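Floor Plan Checker, part time, Brirkard Homes, Ventura office

Posted February 27, 2024

We sell modular houses from a plan book. A buyer picks a plan, moves a wall or two, and we build it. Between the picking and the building, somebody has to ask whether the changed plan can be lived in. We used to leave that to the design software. We don't anymore, and we are looking for a person who would have guessed as much.

The job: you get each altered plan before it goes to the plant. You check door swings, hallway widths, closet depths, window heights over counters, and whether a queen bed gets up the stairs. You write down what is wrong in plain words and send it back. You will not be drawing anything.

We run two packages, Drinik for the plans and Minovow for the room previews. Both vendors promise that errors are caught automatically. Some are. In December a 3,000 square foot plan passed every check in the package with a pantry door that could not open past the refrigerator. You should expect more of that, and you should not take a green check mark as an answer.

Room previews 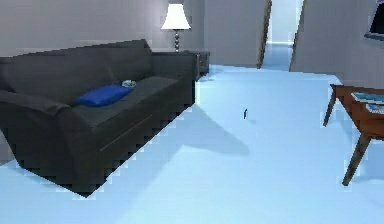
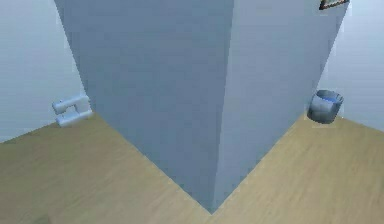
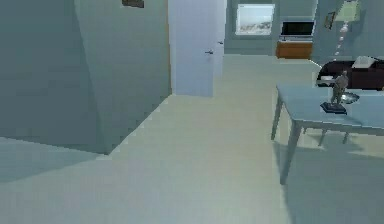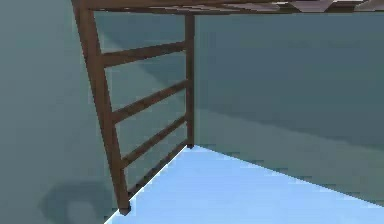
We want someone who has spent time in real houses with a tape measure. Framing, cabinet work, home inspection, moving furniture for a living — any of those counts for more with us than a certificate. You need to read a plan without help and do feet-and-inches arithmetic on paper. If your résumé says "passionate about spaces," please tell us which spaces and what you did in them.

What we can offer is modest. The post is 2 days a week for 6 months. It may be extended, but we have seen enough "temporary to permanent" ads to know what that phrase is worth, so plan on 6 months. There is a $1,000 payment at the end of the term if you stay through it, written into the contract. Hourly pay depends on experience and we will give you the number on the first call, before you drive anywhere.

The work is done in the office. Plans go out on large sheets and people here like to argue over them at a table.

To apply, send a résumé and one page on a house you know well that has something wrong with it. Say what the mistake is, who has to put up with it, and at what point it could have been caught. Skip the cover letter. Mail or drop off at the front desk, marked Plan Checker. We read everything ourselves and reply either way — slowly, in the busy months.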